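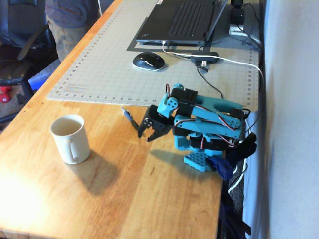
Search this notebook

August 26, 2026

Open day at Nodton, bench 2. Turquoise arm, clamped at the near right edge of the desk. Controlled from the laptop. Two visitor groups, one from Sukach and one from Camenzind, 25 people in all.

Task for the demo: pick up the pen, move it to a mark, release. Mug left standing on the bare wood to the left as an obstacle.

Ran 11 picks with the Sukach group. Two drops, both with the jaws closing near the tip. Moved the grasp point toward the middle of the barrel and had no more drops in that session. Wrist offset left as it was in June.

Camenzind asked about backlash in the shoulder joint. I had no current number. Last measurement is on page 251, taken before the servo swap, so it needs redoing.

One stall in the afternoon. Elbow servo stopped responding, error 411 in the log. Reseated the connector, homed, continued. Lost nearly 25 minutes. The wire loop at the elbow is too short when the arm is bent fully forward – replace with a longer one.

To do:
Retorque the desk clamp.
Tie up the cables between the desk and the wall.
Send the joint logs to Herkotov with the grasp offsets.
Repeat the backlash test, arm extended and arm folded.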